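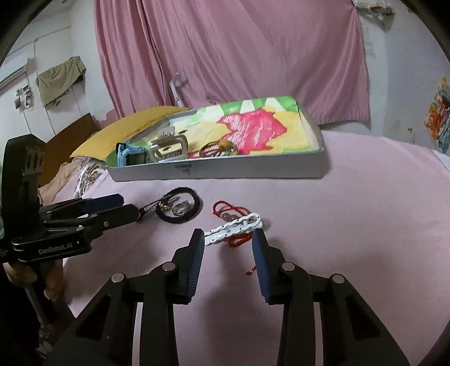
Monday, 9:40 p.m. Second evening with the Grimum hand-held gripper kit, on loan from Bimley until the end of March. I went straight to jewelry and small accessories, the stuff I expected to give us trouble.

Very happy so far! The ribbed pads are the best part of the kit. Setting them down over a ring takes some nerve, but once both sides touch, the squeeze feels even and I can tell through the handle when I've got it. Chains are harder – a bracelet bunched up on a soft sheet wants to be pinched low and lifted slowly. Hair ties are easy. I logged 22 pickups before supper and 11 after, with three drops, all of them thin cord.

Handle gets tiring after around 20 minutes. Try the thicker grip sleeve tomorrow (it's in the Fivosach box, ask Hussam).

Sorting into a lined tray is a good test, because the rim forces you to come in from above. Rings on the sheet, hair clip and key on the paper.

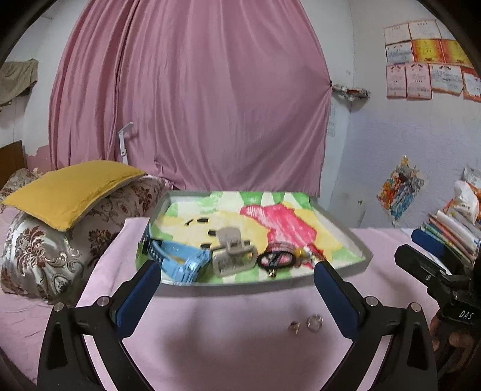
Rania thinks I'm being too kind to it. She wants the pads tried with a dusting of talc before we say anything about grip, and she'd like to know what a spare set costs.

Fair on both counts. Bimley's sheet gives the pads but no price, so I'll write to them.

Still to do: flat coins, a zipper pull, the thin cord again with the jaws turned sideways. I really want to see that last one work.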